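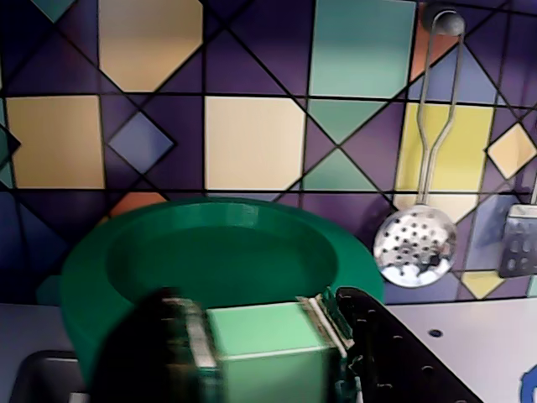 Ticket: toy kitchen, cupboard door won't stay shut
Opened 2025-02-08 by Apinya Bunnag, Skirside playroom

Fault: the door with the SHOPPING LIST board on it swings open by itself. Flinik support say the hinge needs "settling in". I doubt that.

Tried so far:
Tightened both hinge screws. Door still drifts.
Folded card under the front foot, as their help page suggests. It held for 27 minutes, then opened again. I wouldn't call that settled.
Took everything off the shelf above, in case the weight of the plates was pulling the frame. No change, so the plates went back on edge beside the microwave. 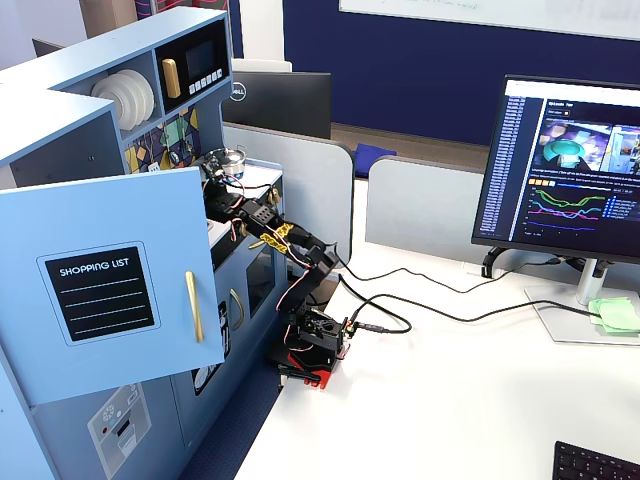

and I still think the catch is too weak for a door with a long bar handle on it. Support want to send a new hinge. They haven't said why a new one would behave any differently from the old one — I did ask.

Status: open. Waiting for a catch, will probably get a hinge.

Comments

Pichit Kaewmanee: Same door on ours. A stick-on magnet sorted it, up to now anyway.

Ubaldo Pagano: Is your floor level? Mine wasn't.

Apinya Bunnag: Checked with a spirit level. Floor's fine.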